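How People Teach Robots
A learning page for visitors aged 8 to 12
Letbridge Science Centre, Young Visitors Program

When you were small, somebody probably taught you to tie your shoelaces. They may have put their hands over yours and moved your fingers through the loops. Later you watched them do it and copied. Robots can be taught in much the same way, and this page explains how.

Why not just tell the robot what to do?

Many robots work from written instructions called a program. A program is very good when every step is always the same. A machine that puts lids on jars can repeat one movement all day.

Other jobs are harder to write down. Think about picking up a block. How far do you open your hand? How hard do you squeeze? What do you do if the block has been turned a little to one side? You know the answers without thinking, but it would take a great many lines of writing to explain them to a machine. It is often easier to show it.

Teaching by hand

In the first method, a person takes hold of the robot's arm and moves it. The motors are set so that the arm can be pushed gently. Inside each joint is a sensor, a small part that measures how far the joint has turned. While the person guides the arm, the computer saves these measurements many times every second. Afterward the robot can play the movement back.

This method suits simple arms. It is more difficult with a robot hand, as a person has only two hands and a robot hand may have many joints to move at the same moment.

Teaching by remote control

The second method is called teleoperation. "Tele" comes from a Greek word meaning "far off", and the operator is the person in charge of the machine. The operator may wear a special glove, hold a controller in each hand, or move a small copy of the robot's arm. When the operator's fingers close, the robot's fingers close too.

Yeshi Nigatu teaches robots in the Wurnari project. "New operators always move too quickly," she explains. "I ask them to pretend they are carrying a full cup of tea."

A robot's camera usually records at the same time. The computer then has two things to learn from: what the camera saw, and how the arm and fingers moved.

Practice, and more practice

One turn at a task is called a demonstration. For a lesson on placing a block in a tray, the Wurnari team records 200 demonstrations. The block starts in a slightly different place each time. If it always started in the same spot, the robot might learn only that spot and reach for empty air when the block was moved.

Mistakes are kept as well - they are stored in a separate folder and labelled, so that the computer does not learn from them by accident.

Try it yourself

You will need a partner, a scarf, a small block and a tray. Ask an adult before you begin.

1. One person is the robot. Cover the robot's eyes with the scarf.
2. The other person is the operator. Guide the robot's hand to the block and then to the tray, without talking.
3. Do this five times.
4. Now let the robot try alone, with the eyes still covered.
5. Move the block a little and try again. What happened?

Words to know

Demonstration: one example of a task, shown to a robot.
Joint: a place where an arm or finger bends or turns.
Sensor: a part that measures something.
Teleoperation: controlling a machine from a distance. 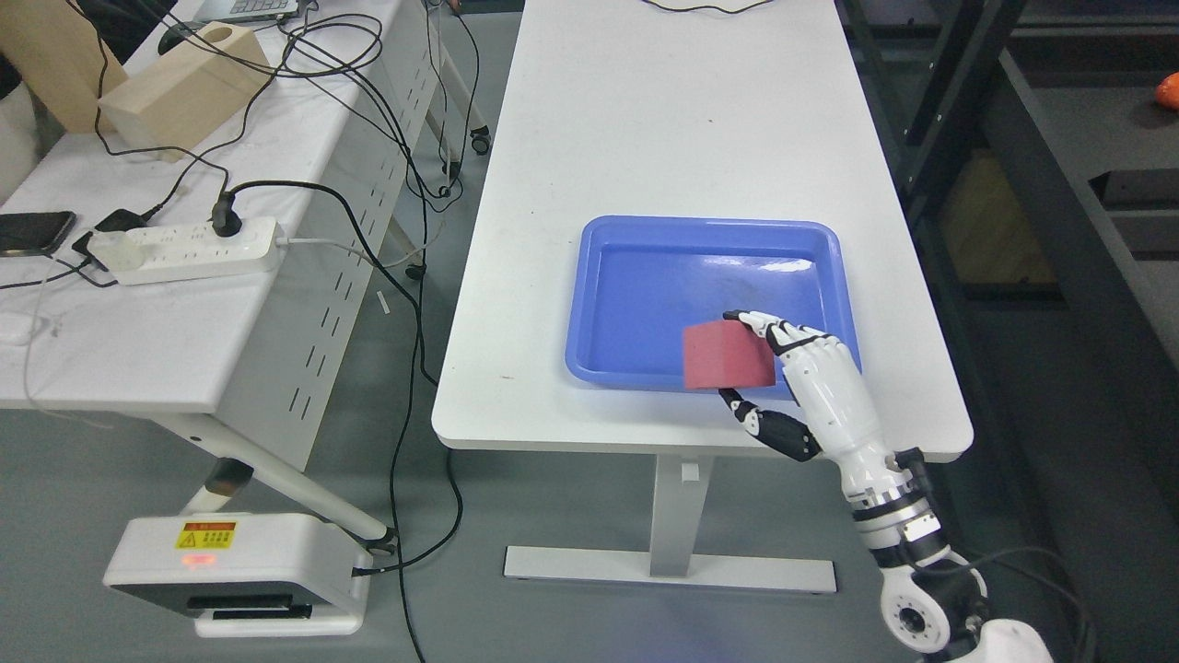 A robot hand holds a red block just above a blue tray.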